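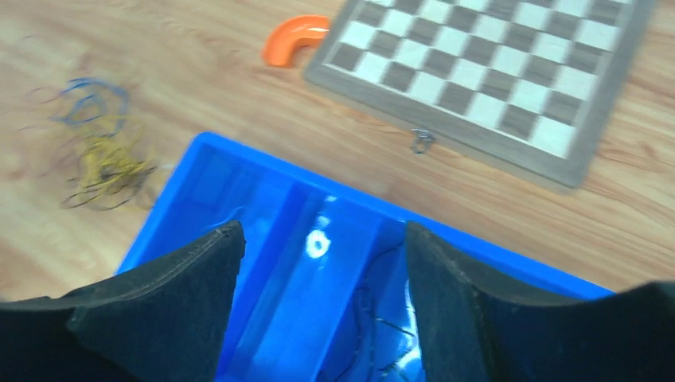 Figure 3. Divided bin, checkered board with clasp, orange curved piece and tangle of blue and yellow strands on a wooden tabletop.

4.2 Item classes and the order of clearing

The item list was drawn from the inventory described in Section 3, in which 3725 loose objects were recorded from tables, sideboards and open shelves in 34 homes in Rorness and Acuña. The inventory was closed on 3/9/18 and no later entries are used. Each object was assigned to one of eight classes according to how it behaves when it is lifted and set down, without regard to its use. A shoelace and a charging cord are therefore in the same class, and a playing board and a serving tray are in another.

Four of the eight classes account for most of the difficulty reported by householders: divided containers, hinged or clasped flat items, rigid curved items, and flexible strands. Figure 3 shows items with features relevant to all four. The remaining classes (loose sheets, closed boxes, small solids and soft goods) are treated in Section 4.3.

Divided containers. A divided container is both an object to be moved and a place where other objects end up. The two roles conflict. When the container is put away first, it is no longer within reach for the items that belong in it, and when it is left until last, it takes up table area that is needed for sorting. In the Trellomer coding scheme the container is given a single position in the clearing order, and our early trials followed that rule. It proved unworkable for any table with more than one class of small item. We now code the container twice, once as "placed" and once as "stored", and count only the second event as the end of clearing.

The number of compartments was recorded but has little effect on the results. Compartment width matters more. Strands put into a narrow compartment tend to spring back over the divider, after which they are coded as belonging to two compartments or, if any part reaches the table, as not stored at all. We did not attempt to set a minimum width. The bins sold by Osivar, which were the most common type in the inventory, have dividers that can be removed, and many households had removed them. Such bins were coded as divided only if at least one divider was in place on the day of the visit.

Flat items with a clasp. Game boards form the largest part of this class. An open board occupies a large area and invites other things to be put on it, and in the inventory it was the item most often found partly under something else. Folding boards were recorded in the open or closed state as found. Where the state could not be judged without touching the item, the entry was left blank and the item was dropped from the comparison in Table 5. A clasp introduces a second problem: it projects past the edge, and strands catch on it. We recorded catching as a separate event, whether or not it led to the board being moved.

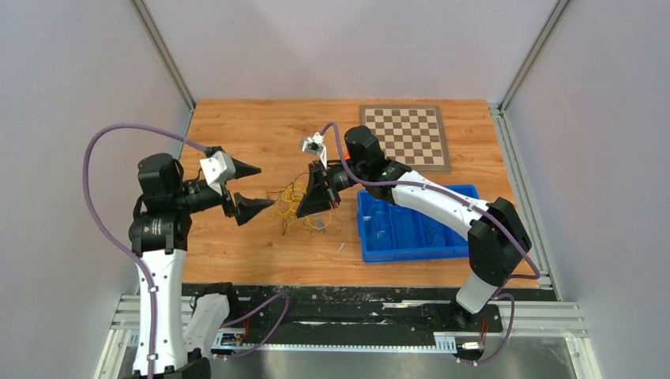 Flexible strands. Cords, bands, laces and wires make up the class with the widest spread in clearing time. A strand lying by itself is cleared quickly. A tangle is not simply a number of strands added together, and the inventory form made no good provision for it. Field staff in January were told to enter a tangle as one object. This was changed after the first week, when it became plain that a tangle of two cords and a tangle filling a whole drawer were receiving the same entry. The revised form asks for the outer extent of the tangle along its longer side and for the number of free ends that can be seen from above. The second value is an undercount in nearly every case, and we use it only to rank tangles within a household.

Three ways of dealing with a tangle were coded. It may be lifted whole and put into a container, separated on the table and stored strand by strand, or moved aside and left until everything else has been cleared. The third was the most frequent in both towns. It has a cost that is easy to miss in the totals, as the tangle is handled twice and often picks up a stray item on the way – most often a small solid such as a clip or a key. Where this occurred, the stray item was coded as displaced and its later recovery was charged to the tangle.

Color was entered for strands and for no other class. Householders said in the interviews that they kept strands of different colors apart, but the stored contents of their containers do not bear this out, and we make no further use of the variable.

Rigid curved items. Hooks, elbows, handles and curved track pieces are small in number and would not justify a class of their own on that basis. They are kept separate on account of how they lie. A curved piece seldom has a preferred direction on the table, it does not stack, and it fits a rectangular compartment poorly. It also tends to come to rest against the edge of a larger object, and is then often overlooked until the larger object is lifted. Items whose function the householder could not state were retained in the class and marked "unassigned". Several of these had been kept for years.

Scoring. Each table was scored from 0 to 100, with 100 meaning that all recorded items had reached a storage position and stayed there without support. Items leaning on a container were not counted as stored. Items resting across a divider were counted if no part of them touched the tabletop. The table surface itself was not scored, although surface type was noted on the form; wooden tops were the most common, and glare on finished wood was given by two coders as a reason for missed small solids. Disagreements between coders were settled by a second reading of the form. Where the second reading did not settle them, the lower score was entered.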